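Learning from Demonstration
Course Handout 4: Recording Household Tasks by Hand and by Remote Control
Instructor: Fatemeh Nouri
Laboratory sections: Ladan Ranjbar, Pejman Shojaei

4.1 Purpose

Students will prepare and record demonstrations of one contact task, either cleaning or opening a fixture, for use in the policy training unit. Read this handout before your first laboratory section.

4.2 Two ways of showing a task

In a demonstration by hand, the person performs the task directly while a head-mounted camera records both hands. In a demonstration by remote control, the operator moves the robot arms from the Desik station and the joint positions are logged together with the video. Recordings by hand are quicker to collect but contain no force readings. Remote recordings match the robot's own body, yet operators tend to move slowly and to pause before contact.

The two hands often have separate roles. One hand steadies the object or the surface beside it, and the other does the work. A door moves when its knob is pulled or rubbed, and a palm held flat on the panel limits that motion. In the annotation file, the supporting hand is labeled "brace" and the working hand "act." 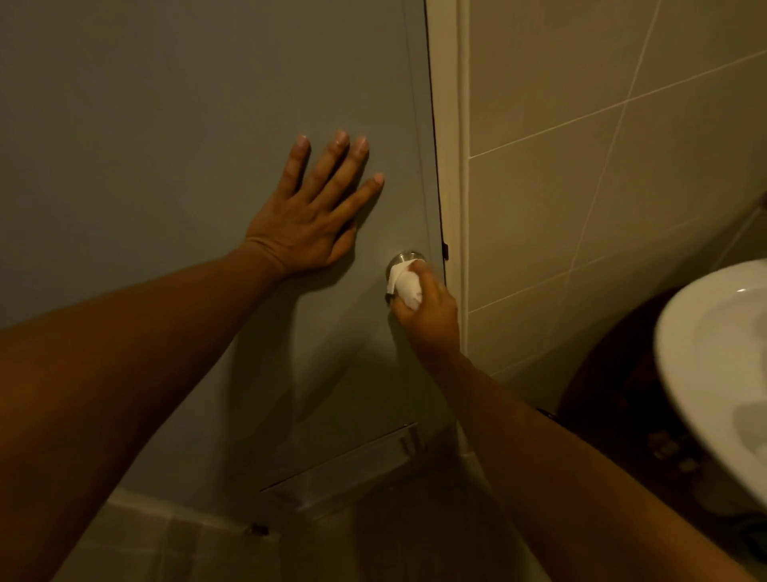 Labels are assigned by role and may change within a recording. If the hands trade roles, begin a new segment at the first moment of contact. A tool or cloth held in the fingers is entered in its own column, with the fixture it touches in the next.

4.3 Requirements

Each team submits 16 recordings by hand and 16 by remote control. Keep both hands in view during contact. Do not speak instructions aloud while recording. Failed attempts are to be kept and marked as such.

The shared set currently holds 1131 recordings, of which 200 are reserved for testing and may not be used in training.

4.4 Submission

Files are due Wednesday, September 25, 2024, at the start of lecture. Requests for additional time at the Desik station should be sent to Pejman Shojaei.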